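Budget für die zweite Demontagezelle

Im März muss der Antrag raus, deshalb der Zwischenstand. Der Arm ist vorhanden, es geht um Peripherie: Ablageplatten, Greiferfinger, Tisch. Für den Tisch liegen zwei Angebote vor, Romness mit 620 Euro und Bedoya mit 600. Die Differenz ist egal, die Lieferzeit nicht.

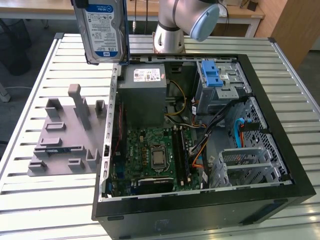

PC-Tower offen auf dem Lamellentisch, 1-TB-Festplatte im Greifer, links die gedruckte Ablageplatte.

Beim Greifer bleibt es beim jetzigen Typ. Karim Kassab wollte einen Sauger von Elov dazunehmen, 384 Euro ohne Schlauch und Ventil. Für Platinen mit Bauteilen auf beiden Seiten bringt er mir zu wenig - gestrichen.

Offen sind die Ablageplatten. Gedruckt kosten sie fast nur Maschinenzeit, gefräst will Tultside 400 Euro pro Stück. Solange sich die Halterformen noch ändern, wird gedruckt. Nidia Londoño führt die Liste der Varianten, jede bekommt eine eigene Zeile mit Filament und Druckstunden. 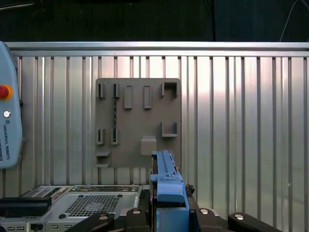

Ablageplatte vor der gerippten Aluminiumwand, vorne der hellblaue Greiferfinger.

Noch nicht kalkuliert: Ersatzfinger, Kabelführung, ein Satz Schrauben. Den Tisch bestelle ich bei Bedoya, sobald die Lieferzeit schriftlich vorliegt.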